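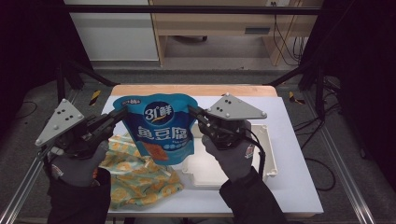 I have a soft spot for snacks that come in stand-up pouches. Dried mango, nuts, fish tofu, those little crackers my sister-in-law Genalyn brings over by the armful every August (bless her!). What I do not love is what they do to a cupboard. They slump, they slide behind the oatmeal, and a year later you find one with three stale crackers in the bottom.

So a few habits that have worked in our kitchen, for whatever they're worth to you.

Stand them up in a bin, like files in a drawer. A shoebox is fine. Put the tall ones at the back and keep them snug enough that they hold each other up, but leave room for your fingers.

Before you open a pouch, pinch both top corners, lift it off the counter and give it a gentle shake so everything settles to the bottom. Then snip straight across with scissors, as high up as you can manage. I used to tear mine, and I can't tell you how many times the tear ran down the side and I was sweeping up peanuts.

If the label is in a language you don't read, write what it is and when you opened it on a strip of masking tape and stick that on the back. Check the package for whether it goes in the fridge once it's open, and ask a friend who can read it if you're unsure. Anything with fish in it I put in the fridge and we finish it quickly.

To close one up, press the air out from the bottom, fold the top over twice and clip it. I bought a bag of 50 wooden clothespins years ago and I'm still working through them. Binder clips hold tighter, but they do catch on everything!

Saturday morning is when I go through the bin, coffee in hand, and whatever is nearly finished goes in a bowl for the afternoon.

Related tips
Getting crumbs out of a deep drawer
Masking tape labels that peel off clean
What to keep on the top pantry shelf
Freezing bread without the frost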